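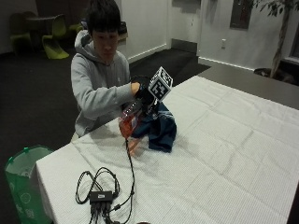 The glove in use at the Prallero open evening.

Maureen Clegg has spent most of her working life teaching people to clean things properly. For the past year she has been teaching machines, or at least helping the people who do.

Clegg is training lead at Prallero, a small company in Nesasberg that records people doing everyday jobs with their hands so that robots can be taught to do the same. In October the company opened its doors to the public for an evening. Visitors signed in, collected a cup of tea and were shown to a long table where a young man in a grey hooded sweatshirt was working with a black glove on his right hand.

"People came in expecting a robot to bring them the tea," Clegg says. "What they got was a bloke at a table with a spray bottle and a cloth. A few were let down at first. Then they stayed and asked questions for an hour."

The glove is wired to a small black box on the table, and a square marker printed in black and white is fixed to it. Cameras follow the marker to work out where the hand is, while the glove keeps track of what the fingers are doing. Together they make a record of the whole movement that can be played back later.

"I say to visitors, watch your own hand when you wipe down the kitchen bench tonight," Clegg says. "You change your grip all the time and you don't know you're doing it. We have to catch all of that."

She came to the work from Rudd, a contract cleaning firm, where she ran induction courses for new staff. Prallero first rang her to ask how a professional would fold a cloth. She talked for so long that they asked her to come in.

"I told them their people were wringing it wrong," she says. "I suppose that was the job interview."
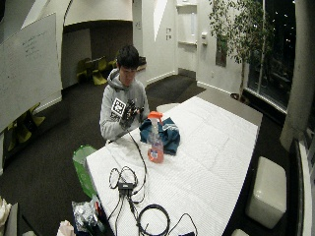
4 min read

Visitors at the open evening were given a printed sheet explaining the current project, which goes by the name of Sterkum. Its subject is light household work: picking up, putting down, spraying, wiping and folding. The aim is to collect 2000 recordings by the end of the project. On the night of the open evening the count stood at 1724.

Barry Lightfoot, who looks after the recording sessions, says the objects are chosen because they are awkward.

"Cloth is hard," he says. "A box is the same shape every time you pick it up. Drop a cloth twice and you've got two different shapes. Anything see-through is hard as well, because a camera can have trouble telling where the edge is. So a clear bottle next to a dark cloth is a good bit of practice."

Lightfoot says most people settle into the glove quickly. The cable takes longer. New starters reach across the table and find it dragging behind them, and he has learned to lay it out on the cloth with plenty of slack before a session begins. He would like a wireless version, but says the wired one has been more reliable and he is in no hurry to swap.

The table is kept covered in white so that objects stand out against it. Lightfoot says one visitor asked whether it got dirty. It does, and they wash it.

Not every question was so easy. A woman who cleans offices in Nesasberg asked Clegg straight out whether the recordings would put her out of a job.

"I wasn't going to fob her off," Clegg says. "I said I don't know what happens in twenty years. I said what I see now is that it takes a huge amount of work to get a machine to do something she does before breakfast. She said that wasn't quite an answer, and she was right."

Clegg says she thinks about it often. At Rudd she saw people leave the trade with bad shoulders and bad knees, and she would be glad to see a machine take the heavy end of the work. She is less keen on the idea of a building with no cleaners in it.

"A cleaner notices things," she says. "A tap left running, somebody who isn't well. I'd want that kept."

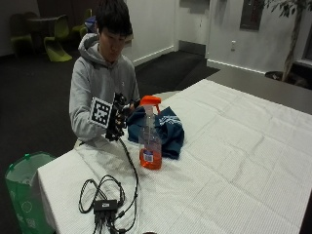 A spray bottle and cloth on the table during the evening.

The evening was meant to finish at nine. Clegg says there were still visitors in the room well after that, including a boy of 11 who wanted to know if the glove would work for drumming. Lightfoot told him the fingers would be fine but he'd have trouble with the cable.

Prallero plans to hold another open evening once Sterkum reaches its target. Lightfoot hopes to have an arm on show by then, working from the recordings, though he will not promise that it will be any good with a cloth.

Clegg has asked for more chairs next time, and for the sheet to be printed in larger type.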